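Nov 1, 2024

# Draw the mate line first

Most arguments about modular housing are arguments about cost, and most of the cost figures exchanged in them can't be compared with each other. I would like to argue about a drawing instead. It is the drawing of the mate line, the place where one factory-built module meets its neighbor, and in my view it should be finished before anyone lays out a kitchen.

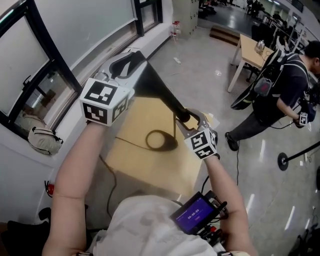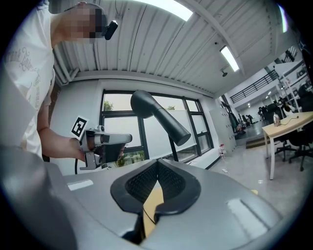
On the usual schedule it is finished close to last. The architect plans the apartments on a column grid inherited from an earlier site-built scheme. The factory is chosen, and its engineers divide the plan into boxes that will fit on a truck. The boxes get structure, then services, then finishes. What remains is a strip of space a few inches wide that runs through the whole building, both vertically and horizontally, and every trade on the job has some unfinished business inside it.

The strip has to do a good deal of work. It carries the structural ties between modules. It contains the fire stopping at every floor and at every party wall. It provides acoustic separation, and it does so by keeping two structures apart, which puts it in direct conflict with the ties. It takes up the difference between where the crane set a module and where the drawing says the module is. At the corridor it is crossed by water, power, data and ventilation. At the outside wall it becomes a weather joint. On a typical set of documents, all of this is covered by one section at a scale too small to read, with a note telling the reader to see the manufacturer's details.

I worked on the client side of the second phase at Grenon, a mid-rise residential scheme with 400 apartments across its phases, and the note was there too. The manufacturer was Skatow. The general contractor was Tzanetos. Both were competent, and both had built this type of building before. The manufacturer's details stopped at the outer face of the module's sheathing. The contractor's details began at the face of the podium slab and at the inner face of the cladding bracket. Between those two sets of documents was a zone that had been priced by neither party and designed by neither party, and that the building inspector quite reasonably wished to look at.

What followed was ordinary. There was a series of requests for information, each one answered correctly and in isolation. The fire-stopping supplier, Fomach, had a tested assembly for a gap of one width. The acoustic consultant had assumed another. The structural engineer had sized the tie plates for a third, and had allowed for setting error on top of it. Each of these widths could be defended. The building could only have one of them.

## Tolerance is a budget

The technical core of the problem is that tolerance is treated as a property of parts when it ought to be treated as a budget for the assembly. A module leaves the factory within its stated limits. A slab is poured within its stated limits. The crane crew sets to a stated limit as well. Stack those up over five floors and the result at the top is a range, and the joint has to work at both ends of that range. A joint that works only at the nominal dimension works only on paper.

Site-built construction hides this. A carpenter framing a wall on a slab that is out of level cuts the studs to suit, and the error is absorbed at the moment it is met. No drawing records it. The craft of framing is largely a method for absorbing error continuously, in small amounts, at no visible cost. When the framing is moved into a factory, that method goes away. The errors are still there and have to be absorbed somewhere, and the only place left is the mate line. A team that has removed all of the adjustment from the walls and floors and then leaves the one remaining adjustable zone to be sorted out on site has misunderstood what it bought.

At Grenon the design gap was 20 millimeters. (The factory worked in metric and the site worked in inches, a separate source of friction that I will leave alone.) Tamara Shevchuk, the structural engineer on the project, produced a one-page stack-up during the second month of fabrication. It listed every contributor to the position of a module corner: slab level, bearing pad thickness, column length, weld distortion, racking during transport, setting error. It then combined them two ways, as a worst-case sum and as a statistical sum. The statistical result could be accommodated if the fire stop was changed to one with a greater range of movement. The worst-case result could not be accommodated by anything.

It was a good page. It was also late. By then the tie plates had been ordered, the first modules were closed up, and the cladding brackets had been drawn to the nominal gap. Had the same page existed before the grid was set, the gap would have been 28 millimeters, the plates would have had longer slots, and the building would have been wider by an amount that no tenant could detect. Widening a joint at concept stage is free. After the first box is closed, it requires a change order from everyone.

## The case against

There are objections, and some of them are sound.

The first is that the architect can't draw the mate line before the manufacturer is chosen, given that each factory has its own chassis, its own tie system and its own tested assemblies. That is true as far as it goes. It is mostly a case for choosing the manufacturer sooner. Public and nonprofit clients often can't do that under their procurement rules, and I don't dismiss the difficulty. Even so, a performance drawing can be made without a manufacturer. It would state the gap and its permitted range, list what must cross it, list what must not, and assign each item to a party. Bidders would then price the same zone. At present they price the parts they recognize and exclude the rest, and the exclusions are written in language so similar from one bid to another that they are easily read as covering the same thing.

The second objection is that detailed joint design at concept stage costs fees that a client has no wish to spend on a project that may not proceed. I have more sympathy for this one. But the work is small. Shevchuk's page took her less than a week. A joint section at full size, with every layer shown and every layer owned, might take two people the same again. Against the price of standing a crane down, the fee is difficult to see.

The third objection comes from designers and is seldom made in so many words. It is that starting from the joint yields dull buildings, in which the plan obeys the box. I think the evidence for this is weak. The plan obeys the box in any case. What varies is whether the designer learns the rules at the start or has them imposed later by a shop drawing. Laiba Malik, who led the architectural team on the third phase, took the Skatow joint as it stood and set out the apartments from it. Her plans have deeper window reveals and better corridors than ours, largely owing to the fact that she knew exactly how much wall thickness she had and could put it to use. We spent the equivalent thickness on making up for what we had not known.

## Ownership on site

A related matter is who does the work in the gap once the modules have been set. On the second phase it was divided by trade, in the customary way. Fire stopping went to one subcontractor, mechanical connections to another, corridor closure to the general contractor's own crew. Each needed access to the same few inches, and each needed it before the next floor of modules went on top. The lift plan had 12 modules going up on a good setting day. The work in the gap did not run at that rate, and by March the crane was waiting on the sealant.

I would give the whole strip to one party. It could be the manufacturer, with its own site crew, or it could be the contractor, with training and a mock-up provided by the manufacturer. I have a mild preference for the manufacturer, on the grounds that a factory which has to close its own joints will soon begin to design joints that can be closed. That feedback is missing when the boxes are signed over at the hook. The usual reply is that manufacturers don't want site labor on their books. I am sure they don't. It is a commercial preference, and clients are entitled to price it.

The mock-up deserves more attention than it gets. A proper one has four module corners, a length of corridor and a piece of outside wall, and it is assembled twice: once at nominal, and once at the worst permitted misalignment. The second assembly is the useful one. It is almost always dropped to save time, and what gets inspected and signed is a joint under conditions that will occur at perhaps the ground floor and nowhere else. I would write both assemblies into the contract, with the misalignment stated as a dimension, and I would hold the first fabrication release until the second had been inspected with the fire stopping in place.

None of this needs new technology. A good deal of effort in the sector is now going into automated framing lines and configurators that lay out an entire floor in minutes. I have nothing against either. A configurator that lays out a floor on the wrong gap will do so very quickly, and the framing line will build it to an accuracy that has no bearing on the difficulty. Before taking a proposal from anyone on the next phase, I intend to ask for the joint at full size, in section and in plan, at both ends of its range, with a name against every layer.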